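4. 과제 환경과 작업 정의

4.1 왜 컵을 치우는 일인가

가정이나 작업장에서 기계가 맡아 주었으면 하는 일을 물어보면 사람들은 의외로 거창한 대답을 하지 않는다. 다 마신 컵을 모아 두는 일, 쟁반을 제자리에 돌려놓는 일, 책상 위에 굴러다니는 작은 물건을 한쪽으로 밀어 두는 일처럼 하나하나는 몇 초면 끝나지만 하루에 몇 번이고 되풀이되는 일들이다. 본 연구도 그런 소박한 바람에서 출발하였다. 앞 절에서 살펴본 바와 같이 집기 동작 자체의 성공률은 최근 몇 년 사이 눈에 띄게 좋아졌으나, 정돈된 실험대를 벗어나 사람이 살고 일하는 공간으로 들어오면 사정이 사뭇 달라진다. 우리는 그 간격이 어디에서 생기는지를 컵과 쟁반이라는 가장 흔한 물건을 가지고 차근차근 들여다보고자 한다.

작업의 정의는 단순하다. 탁자 위 쟁반에 컵이 놓여 있을 때 이를 하나씩 들어 지정된 자리로 옮기고, 남은 쟁반을 탁자 가장자리와 나란하게 맞추어 두면 한 회의 시행이 끝난다. 컵을 넘어뜨리거나 쟁반이 탁자 밖으로 밀려나면 실패로 기록하였다. 컵을 옮기는 순서는 정해 주지 않았는데, 사람에게 같은 일을 부탁할 때에도 순서까지 일러 주는 경우는 드물기 때문이다.

4.2 시연 수집과 작업 공간

시연은 손에 쥐는 그리퍼로 수집하였으며, 전체 시연은 2000회이다. 이 가운데 파지 시점의 기록이 온전하지 않은 시연은 학습에서 제외하였다. 수집 장소로는 별도의 실험 부스를 꾸미지 않고 Ralusthorpe 연구동의 공용 작업실을 그대로 썼다. 사람이 오가고 의자와 장비가 여기저기 놓인 방이어서 처음에는 망설임도 있었지만, 돌이켜 보면 이 선택이 본 논문에서 가장 많은 것을 가르쳐 주었다. 그림 3은 그리퍼 쪽에서 탁자를 바라본 모습으로, 쟁반 위에 두 컵이 나란히 놓여 있다. 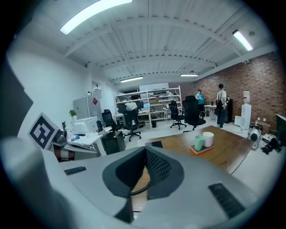 그림 3. 컵 정리 과제의 작업 공간. 나무 탁자 위의 주황색 쟁반에 민트색 컵과 흰색 컵이 놓여 있다.

독자께서는 두 컵의 간격에 먼저 주목해 주시기 바란다. 옆으로 나란히 선 컵은 사람의 손에는 아무런 문제가 되지 않는다. 손가락 하나를 사이로 밀어 넣거나 한쪽을 슬쩍 밀어 공간을 만들면 그만이다. 그러나 벌린 채로 내려가야 하는 그리퍼에게는 목표 컵의 바깥쪽뿐 아니라 이웃 컵과의 사이에도 손끝이 들어갈 여유가 필요하다. 흰색 컵이 민트색 컵보다 조금 더 높다는 점도 가볍게 넘길 수 없다. 한 컵에 맞춘 하강 높이를 다른 컵에 그대로 적용하면 접촉 위치가 달라지고, 그 작은 차이가 들어 올리는 순간의 기울어짐으로 이어질 수 있다.

배경 역시 과제의 일부로 보았다. 같은 방 안에 사무용 의자들과 흰색 금속 선반이 있고, 벽돌 벽 가까이에는 사람도 서 있다. 선반에는 장비와 상자, 케이블이 가득하다. 이런 것들은 컵을 집는 데 직접 관여하지 않지만, 영상으로부터 물체의 위치를 추정하는 모델에게는 끊임없이 시선을 빼앗는 요소가 된다. 우리는 배경을 가리거나 지우는 전처리를 하지 않았다. 실제 가정의 거실에서 컵을 치워 달라고 부탁하면서 가구부터 모두 내보낼 수는 없는 노릇이다.

4.3 비교 대상과 평가 절차

비교를 위하여 두 가지 정책을 준비하였다. 첫째는 Broveo로, 시연 영상에서 그리퍼의 궤적을 직접 예측한다. 둘째는 Cenura로, 먼저 물체별 파지 후보를 만든 뒤 이웃 물체와의 간섭을 따져 순서를 고른다. 두 정책은 동일한 시연으로 학습하였고, 쟁반의 위치와 방향을 바꾼 28가지 배치에서 각각 10회씩 시행하였다. 배치마다 컵의 좌우 위치를 새로 정하였으며, 시행 도중 사람이 쟁반을 바로잡아 주는 일은 허용하지 않았다.

컵이 하나만 놓인 예비 시험에서는 Cenura가 91%의 성공률을 보였다. 이 숫자만 놓고 보면 컵 치우기는 이미 풀린 문제처럼 느껴질지도 모르겠다. 하지만 두 컵이 붙어 있는 배치로 넘어가면 두 정책 모두 성공률이 떨어졌고, 실패의 모습도 서로 달랐다. Broveo는 목표 컵을 제대로 찾고도 내려가는 도중 이웃 컵을 건드리는 경우가 잦았다. Cenura는 충돌을 비교적 잘 피하는 대신 파지 후보를 고르지 못하고 머뭇거리다가 제한 시간을 넘기곤 하였다. 옆에서 지켜보는 사람으로서는 후자가 더 안심되지만, 일을 맡긴 사람의 입장에서는 컵이 그대로 남아 있으니 둘 다 아쉬운 결과이다.

쟁반을 맞추는 마지막 단계에서는 또 다른 어려움이 드러났다. 컵이 모두 빠진 쟁반은 가벼워서 그리퍼가 닿는 방향에 따라 쉽게 돌아간다. 두 정책 모두 한 번에 밀어 맞추려는 경향이 있었고, 여러 번 조금씩 밀어 각도를 줄여 가는 동작은 드물게만 나타났다. 시연자들이 쟁반을 대개 한 동작으로 정리하였다는 점이 영향을 준 것으로 짐작되며, 이에 대한 추가 분석은 5.2절에서 다룬다.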